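Small Table, Long Shifts: Training an Arm to Clear Up After Itself

Most published results on robot grasping report how often an object was picked up. Fewer report how often it was put somewhere useful, and fewer still report what happened to the table afterward. A manipulation group at Himutness has spent the period since October on the third question, using a task that takes under a minute and can be set up by one person with a cooking pot.

The method is called Stilumura. It trains a single control policy on two tasks that are mirror images of each other: put the object in the container, and take the object out of the container. When one task ends, its final state is the starting state of the other. In principle the arm can alternate between them for hours without an operator resetting anything.

Gisela Strobel, who leads the project, puts the case in terms of labor. "In our earlier work a person spent more time moving objects back than the robot spent moving them at all," she says. "We were paying for resets, and the resets taught the robot nothing."

The hardware is plain. A black arm comes down over the table from above and ends in a parallel gripper with two long fingers. Clear acrylic walls surround the work area, low enough to keep objects in without hiding them. The standard set is a stainless steel pot, a toy bitter melon and a small spoon with a plastic handle. The melon is the target. Its surface is covered in raised bumps, so the fingers meet a slightly different contact each time they close. The spoon is a distractor: the policy is never told to use it, and any trial in which the spoon is moved is marked as a fault.
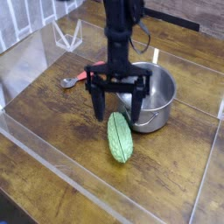

How the Policy Is Trained

Training starts from 458 teleoperated demonstrations, divided between the two directions. Operators were told to work at a normal pace and to leave mistakes in. A demonstration in which the melon was dropped and picked up again was kept whole, on the grounds that the arm would need to recover from drops too.

The policy takes in camera images and the position of the arm, and puts out short sequences of motion. A second, smaller network looks at the final image of each attempt and decides whether the object is inside the pot or outside it. That label selects the next task. If the label is wrong, the arm will try to remove an object from a pot that does not hold one, and the loop stalls. Much of the engineering effort went into this labeling step, which Strobel describes as the least interesting part of the system and the one most likely to stop it.

Placing an object in a pot allows a wide margin. The fingers can open anywhere over the rim and gravity does the rest. Removal is harder. The gripper has to enter a confined space, straddle the object and close without striking the wall, and a steel interior reflects light in ways that change with the position of the arm.

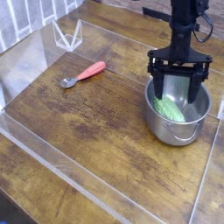 Depth readings are least reliable on polished metal, so the group dropped the depth channel early and worked from color images alone. The policy makes up for some of the lost information by moving more slowly near the rim – a habit it picked up from the operators, who did the same.

What the Numbers Show

With demonstrations alone, placing was already dependable and removal was not. After 14 hours of alternating practice, removal reached a success rate of up to 90 percent on the standard set. The word "standard" matters. The result applies to one pot and one target, with starting positions varied inside the acrylic walls.

The group compared Stilumura with Lammers, an in-house baseline that trains a separate policy for each direction. Lammers placed objects equally well. Its removal policy improved more slowly and tended to repeat the same failed approach, pressing one finger against the inside of the pot until the force limit ended the trial.
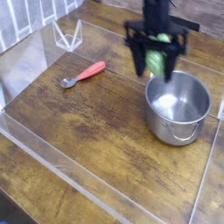
The gripper holds the green object just above the rim of the pot. The spoon lies on the table to the left.

Spoon faults were rare under both methods, and most of them came from the same cause: the outer edge of the gripper is wider than the gap between its fingers, and the policy did not always allow for it when reaching low beside the handle. A change to the fault penalty reduced the problem but made the arm hesitate when melon and spoon lay close together. The penalty was set back to its earlier value.

Open Problems

Two limits remain. The first is that the loop depends on the object staying in reach. A melon resting tight against an acrylic wall leaves no room for the far finger, and the policy has no pushing motion to free it. The second is that every new container needs its own set of labeled final images before the success network can be trusted with it.

A follow-up system, Emeck, is meant to address the first of these by adding a short nudge to the set of motions the arm can use. It has been run only on the placing task so far. Strobel expects the removal trials to take longer, and has asked for a second pot with taller sides.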